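Against the One-Pocket Backpack

By Kazuhiro Honda

The school and commuter backpack has been getting simpler on the outside for several years, and reviewers mostly treat this as progress. A single main compartment, a single zipper, a smooth front. The product photographs look better. I think the trend is a mistake for anyone who carries more than a laptop and a lunch, and I want to set out why in terms of how a bag behaves when it is being packed, carried and emptied.

Start with what a backpack is. It is a soft container with no fixed floor. Its shape is set by its contents, and its contents move. A box on a shelf holds its geometry whether it is full or empty; a bag does not. Every design decision about pockets, straps and panels is a decision about how much movement to permit.

The plain navy school bag, with its padded body and reflective trim, is still the most common form, and it remains a fair baseline for the discussion. 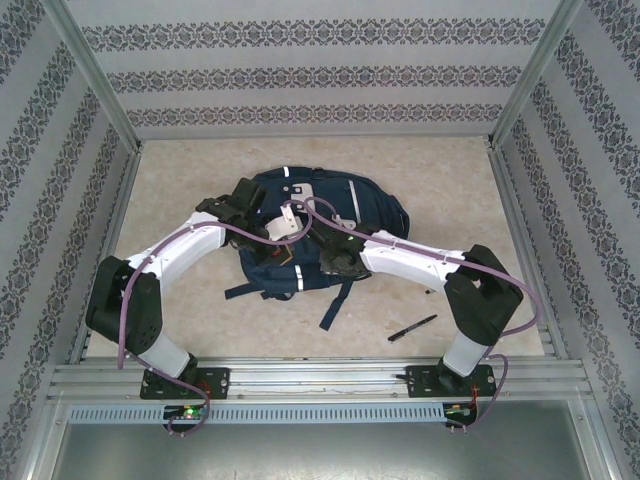 Photo: K. Honda. Reuse permitted with credit.

Consider the pen. A pen is the smallest thing most people carry daily and the one most often lost inside a bag. In a one-compartment design it falls to the lowest point, which is usually a bottom corner seam, and it stays there until the bag is turned out on a table. A front pocket of modest depth solves this completely. The Gumel daypack, which has been praised for its clean face, offers no such pocket. Its makers suggest a separate pouch. A pouch is a pocket that the buyer has to purchase, remember, and dig for.

The standard reply is that pockets add weight. They do, and the amount is small. My own front-pocket bag weighs 440 grams empty. I cut the pocket panel out of a worn bag of the same model in August and weighed it on a kitchen scale, with its zipper and lining. The difference was less than that of one paperback. A person who objects to that load should look first at the charger, the second charger, and the full water bottle.

Straps are the second matter. The minimal bags tend to shorten the webbing and hide the ends in sleeves. This looks tidy in a store. In use, a strap with no spare length cannot be let out over a winter coat, and a buckle inside a sleeve cannot be adjusted with one hand. Long webbing does hang, and it does catch on chair legs. A simple elastic keeper handles that and can be replaced when it wears out. Musico sells its bags with keepers fitted. Onishi does not, although the webbing is the same width and the keepers fit.

Reflective trim deserves a separate note. It is often removed from adult models on the grounds that it looks childish. A strip on the front pocket faces traffic when the bag is worn, provided the bag is not packed so full that the pocket tilts toward the ground. Here the number of compartments matters again. Heavy items should sit against the wearer's back, and the front pocket should hold flat or light ones. In a single compartment that order depends on the wearer rebuilding it each morning. Most will not.
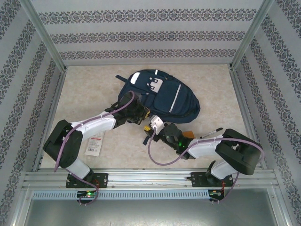

Padding is where I part company with some people who otherwise agree with me. They want it everywhere. Padding on the back panel protects the wearer and is worth its bulk. Padding on the front protects very little, and it makes the bag harder to lay flat, harder to fold for storage and slower to dry. If the maker has a fixed budget for foam, it should all go into the back panel and the shoulder straps.

Laying a bag flat is also the correct way to pack it, in my view, although few people do it. Place it on its back, open the zipper fully, and load the back layer first. Books and folders go in edge to edge. Clothing fills the space above them. The small items go in the front pocket last, when the bag is closed and the remaining depth can be felt by hand. Packing an upright bag through the top means that each item lands on the one before it, and the heaviest ends up wherever it was dropped.

Fanberg gets closest to a sound design at present. Its bag opens on three sides, has a front pocket with a divided lining, and uses plain buckles that can be bought as spares. The top handle is too thin for a loaded bag and the zipper pulls are noisy. I have carried one for 200 workdays and repaired it once, at the left strap anchor, with waxed thread and a few minutes of stitching.

I would accept a somewhat uglier bag in exchange for a pocket, a long strap and a visible strip of reflective material. The two bags by my front door have all of these, and the smooth gray one I bought before them is in the closet, holding spare blankets.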